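The Valton Coalition

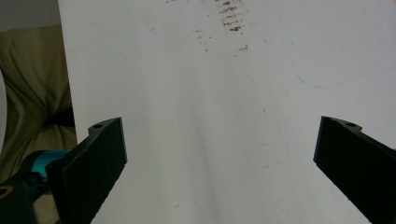

Ulla Lahtinen

I ran the Clivorora campaign out of a closed-down shoe store, and when the government fell I was in the back eating soup from a mug. It was the fourth government to go since I'd taken the job (I'd stopped unpacking the posters).

"Peltonen walked out," Wafula said from the doorway. He still had his bike helmet on. "He took all 20 of his people with him. Over the ferry money!"

So that was November gone. I called my mother to say I wouldn't be there for her birthday, and she said she'd guessed as much and had given my chair to a cousin.

You have to understand how small Valton is. The whole parliament would fit in a decent wedding tent – 90 seats, and half of the people in them went to school together. Peltonen once dated our party leader's sister, and I'm pretty sure that cost us the harbor bill.

We had 173 votes to find in the northern district. That was the gap last time, and I had it written on my hand in pen for most of the campaign, going over it every morning after my shower. Wafula took the houses above the church and I took the ones below, and we met up at night to compare dog bites. He was winning.

On my last evening out, an old man let me get through my entire speech, pensions and ferries and all, and then asked if I was the one from the shoe store.

I said I was.

"I left a pair of boots there," he said. "Brown ones, for new heels. Must be two governments ago."

I told him I'd look. Wafula and I were in the stockroom until nearly midnight, pulling down boxes, with the early count coming in on the radio, and neither of us got up to turn it louder. The boots were on the top shelf with his ticket still tied on, number 3035. I drove them over in the morning before I'd even heard who won.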